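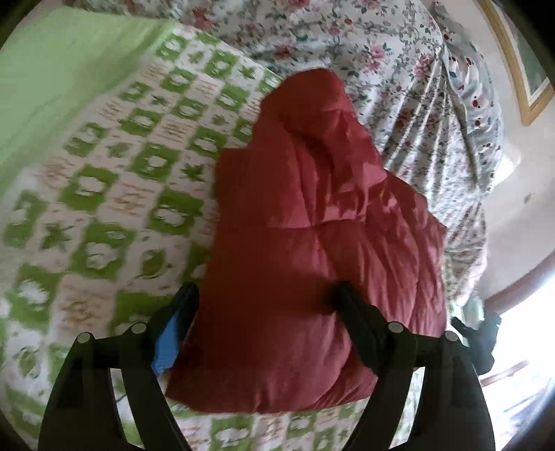 Final report, term project
Fault report on the hand-held gripper (Samard unit)
Adelino Paiva

1. What this is

Report on the fault we had in March with the hand-held gripper and what we did about it. The original plan for the term was a full set of clothes handling recordings, picking up and folding soft things on beds and sofas. We got part of the set. The rest of the time went into the fault so thats what most of this is about. Original proposal is in the appendix if anybody wants to compare.

2. Setup

Two-finger gripper, held in the hand, squeeze handle, linkage opens and closes both curved fingers together. Camera on top. Small logger board (Hasivix) reads the finger opening from an encoder on the handle side and writes it next to the video. Software for matching up video and opening is Grinix, the version the lab already had.

The recordings are supposed to teach an arm to do the same job later on. So the opening number has to be right. If the video says closed and the log says half open, the recording is worse than useless because it still looks fine in the file list.

3. What went wrong

First sign was in the playback. Fingers shut on a sleeve, clearly shut, log says 16 mm open. Next clip fine. Next clip fine. Then 26 mm open with the fingers touching.

I thought it was time sync. Spent two days on time sync. Shifted the log against the video in both directions, nothing lined up, and the offset was not constant inside one clip either. Should have noticed that on the first morning, a sync problem moves the curve sideways and ours was moving up.

Second problem, which I only connected afterwards: the handle got stiff. On thick padded clothes you have to squeeze hard, and on release the fingers would sometimes stay closed for a moment and then snap open. Once it snapped when I had my thumb in the linkage. Pinched, blood blister, no doctor needed. Reported to the lab the same afternoon, form is in the binder.

4. Finding it

Steps in the order I did them, not the order I should have.

Swapped the logger cable. No change.
Swapped the logger board. No change.
Opened and closed the gripper in the air, nothing held, 30 times. Log correct every time.
Same again on a folded towel. Correct.
Same again on a winter jacket. Wrong on the fourth squeeze and stayed wrong.

So it needs load. Took the handle cover off and squeezed on the jacket again while watching the encoder. The encoder hub slips on its shaft. Held by one set screw, no flat on the shaft, and under a hard squeeze the shaft turns and the hub doesnt follow all the way. After that every reading is off by however much it slipped, until you power cycle and it zeroes again. That explains why some clips were fine. They were the first ones after a restart.

The stiffness was something else. Thin fibers wound around one pivot under the cap, packed tight. Lint I guess, could be thread. It came out with tweezers and the handle was smooth again.

5. Why nobody caught it earlier

The startup check only looks at the zero. It asks you to close the fingers, sets zero, done. It never looks again during the session. Earlier groups did cups and boxes, light squeezes, so the hub had no reason to slip. I also changed the session length, from short ones with restarts to one long one, to save time. That made it much worse and was my decision.

6. Damage to the data

3928 clips recorded before we stopped. We can tell which ones are bad only where the fingers close completely at some point in the clip, then the log should read zero. Where they close on something thick there is no zero to compare with. I wrote a script that flags a clip if the lowest opening in it is higher than the lowest in the clip before, and it flags too much. Some of those are just a thicker fold of cloth. In the end we threw out everything after the first hard squeeze of each session. Painful, but I could not defend keeping them.

7. Repair

Filed a flat on the shaft, put in a second set screw at a right angle, thread lock on both. Let it sit overnight.
Cleaned all pivots. New rule, caps off and look inside at the end of each recording day.
Printed a guard that covers the linkage on the thumb side. First print too tight and rubbed, second one ok.
Changed the Grinix session script so it asks for a full close every ten clips and stops if the zero has moved more than 1 mm.

Prof. Giannakopoulos asked for a hard limit on squeeze force as well. Not done. Would need a spring in the handle and I ran out of weeks.

8. After the repair

Repeated the jacket test, 30 squeezes, zero did not move. Then three normal sessions with pillows, a blanket and a padded vest. The check stopped one session, but that was the camera battery going down and the log dropping lines, unrelated. No snapping so far. Three sessions is not a lot, I know.

9. Left to do

Force limit, see above.
Second unit has the same shaft and the same single screw. It has NOT been modified. There is tape on the handle saying so, please dont take it off.
Safety sheet needs a line about thumbs. Draft is with the lab.
Plots for section 6 are in the shared folder, axis labels still missing on two of them.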